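Projects > Irkell Shared Workshop > Laundry gripper > Progress reports

May
Posted by Emiko Tanabe

Second report on the Narkaner small build grant. Short one, I'm on the bench at 7 tomorrow and haven't eaten.

Where we're at. Hand-held gripper is built and in use. Black plates, two fingers, linkage arms on pivot pins. First set of arms had slop in them you could feel through the handle, so I redrew them with a tighter hole and recut the lot. Took 5 goes. Much better. Still a bit of rattle when it's wide open — can live with that for now.

Finger pads. Bare fingers slid straight off thin cotton. Now lined with blue padding on the inner faces, glued, no screws. Glue let go twice, both times at the tip. Roughing up the face first seems to of fixed it.

Recording. 50 pick-ups logged so far on mixed washing, of which 23 were clean (one garment, first try, nothing dragged along with it). Not great. T-shirts are okay if there's an edge to grab. Flat dark stuff lying on other stuff is the worst, the fingers close and come up with nothing, or with two layers. Socks fine.

Money. Spent about 21 percent more than planned on plate stock, all of it down to the recuts. Offset by not buying the second motor, which I've pushed to next stage. Ogura bearings arrived late but the colour-coded bags were a nice touch. Reciepts are in the shared folder.

Not done: the arm mount. The Iltever base is still in its box, waiting on a longer bench. Handheld first, then arm, same as the plan.

Current sessions are all on piles like this one, a black garment over a blue print, everything else heaped round it.
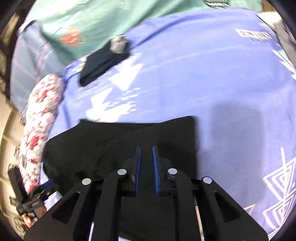

Oskar read the draft and thinks the pads should be softer at the tip and firmer further back, so the fingers get under an edge before they start to squeeze. Also wants the misses sorted by fabric before any more recording gets done. Fair. I'll cut two new sets of pads and do the sorting at night.

Next: new pads, sort the misses, another batch of pick-ups, then the arm mount if the bench turns up. Will need a yes or no on moving the motor money before I order — email is fine.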